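Sac à dos Clistton 28 litres, avis après trois mois de train
Par Farah Krishnan, 27 janvier 2024

Vite fait parce que je repars lundi et qu'on m'a posé la question quatre fois. Oui je l'ai gardé. Non je ne le rachèterais pas au prix fort. Détails ci-dessous, dans le désordre.

Mon usage : trois allers-retours par semaine, 200 km à chaque fois, train puis bus puis un quart d'heure à pied avec une côte. Ordi 14 pouces, chargeur, gourde, déjeuner, un pull, parfois des chaussures. Une nuit sur place de temps en temps. Pas de rando, pas d'avion, donc je ne dirai rien sur les tailles cabine.

Avant j'avais un Clandau, six ans, mort par la fermeture éclair comme tous les Clandau. J'ai hésité avec le Stimis que tout le monde conseille, essayé en magasin chez Huet, trop raide dans le dos et les bretelles me sciaient le cou. Je suis petite, 1m58, ça compte. Le Clistton tombait mieux. Acheté le jour même, un peu sur un coup de tête.

Le poids. 1188 grammes à vide sur ma balance de cuisine. C'est lourd pour un sac de ville. On le sent surtout quand il est presque vide, bizarrement, il pend en arrière. Chargé ça va beaucoup mieux, la ceinture ventrale (amovible, je l'ai enlevée puis remise) reprend une partie de la charge.

La poche ordinateur : très bien. Accès par le côté, on sort la machine sans rien déballer, dans un train bondé c'est le bonheur. Fond suspendu, j'ai posé le sac un peu fort plusieurs fois, zéro dégat. Un 16 pouces rentre aussi, j'ai essayé avec celui d'un collègue, mais il faut pousser et le zip force dans l'angle.

La poche du haut, par contre. Trop petite, mal placée. Pensée pour des lunettes je crois. J'y mets les clés, le titre de transport et le porte-cartes, et quand le sac est plein elle s'écrase et il faut y aller avec deux doigts. Dans le bus, avec du monde derrière, on a vite l'air d'une idiote. 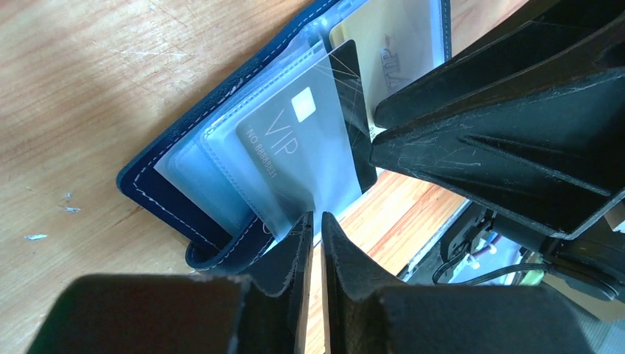

J'ai fini par tout passer dans la poche de ceinture côté droit, qui est plus profonde qu'elle n'en a l'air. Seul souci elle ne ferme que par un rabat aimanté. Pas de zip. Je n'ai rien perdu mais je vérifie tout le temps, et un sac qui vous fait vérifier tout le temps c'est un défaut.

Compartiment principal. Ouverture en U jusqu'en bas, type valise, parfait pour la nuit sur place. Doublure gris clair, on retrouve ses affaires, merci. Deux filets intérieurs dont un ne sert à rien. Pas de séparation pour les chaussures, je les mets dans un sac plastique comme tout le monde.

Le déjeuner maintenant, parce que c'est là que j'ai eu ma seule vraie galère. La boîte doit aller à plat sinon ça coule, et à plat elle prend toute la largeur. Sur les 28 litres annoncés il en reste vite assez peu. Deux semaines de lentilles à la verticale, deux semaines à essuyer la doublure (elle se nettoie bien, c'est déjà ça, éponge et savon noir). Maintenant quand je suis trop chargée je n'emporte plus rien et je mange sur place : un yaourt, un café, ce qui traîne. Pas glorieux mais le sac reste propre.
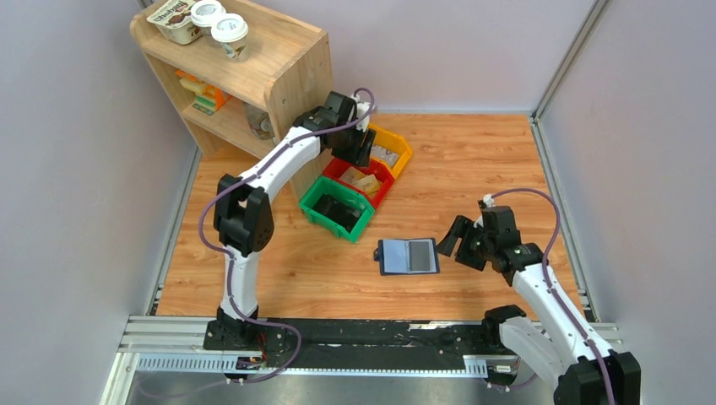 Gobelets et pot Chobani sur l'étagère en bois clair.

La pluie. Pris une vraie averse en sortant de la gare, une vingtaine de minutes de marche à cause d'un bus annulé. Le tissu tient. La fermeture principale aussi. Celle de la poche du haut laisse passer un peu d'eau, rien de dramatique, mon carnet a gondolé. La housse de pluie est vendue à part, 16 euros, je trouve ça mesquin sur un sac de ce prix.

Confort du dos : correct. Mousse épaisse, canal d'aération au milieu qui fait ce qu'il peut. En montant la côte j'arrive quand même avec le dos trempé, même en janvier. On verra en avril, je mettrai l'avis à jour si j'y pense. Les bretelles n'ont pas bougé, par contre la sangle de poitrine glisse toute seule vers le bas. Un point de couture et c'est réglé mais bon.

Finitions. Un fil qui dépassait à la poignée dès la première semaine, brûlé au briquet, plus rien depuis. Le tissu noir marque énormement, poils de chat, poussière, craie. Prenez le vert si vous avez un animal. Le logo est discret, cousu ton sur ton, j'aime bien.

SAV : contacté une fois pour la sangle de poitrine. Réponse en deux jours, polie, ils proposaient de renvoyer le sac à mes frais. Pour une boucle. J'ai laissé tomber.

Ce qui va : poche ordi latérale, ouverture complète, tient sous la pluie, tient debout tout seul même à moitié vide.
Ce qui ne va pas : le poids, la poche du haut, la housse en option, la sangle qui glisse.

Note : 3,5 sur 5. Si vous êtes grand essayez le Stimis d'abord, l'armature vous conviendra peut être mieux. Si vous le trouvez en solde chez Huet, prenez-le, ils avaient encore le vert la semaine dernière.

Pour les questions, en commentaire, je réponds le soir depuis le train quand il y a du réseau.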